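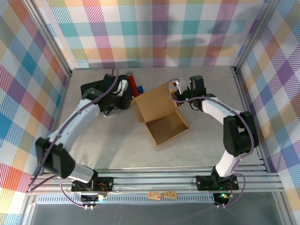
Hi all,

July was a good month for the shrine restoration, so here's where your grant has gone. The big news is the roof! The old tiles over the main hall are off, and 47 of the 71 rafters turned out sound enough to keep, which saved us a nice chunk of the timber money (I've moved it to the drainage line, as we discussed on the phone).

Jhair Arboleda has started cleaning the stone Ganesha by the east door. He's taking it slowly – soft brushes and distilled water only – and he wants 15 more working days before he touches the trunk, where the old cement repair is. I said yes.

The Skurner quote for the bell frame came in higher than I'd hoped, so I've asked Pruso for one too and will send you both when I have them.

Two things are behind. The steps down to the tank can't be relaid until the water drops, and the signboard text is still with the priests, who don't agree on the founding story. I've offered to print both versions and they're thinking it over.

Evening prayers have carried on in the side hall the whole time, 6:30 as usual. Come by if you're in the area, and bring shoes you don't mind getting muddy.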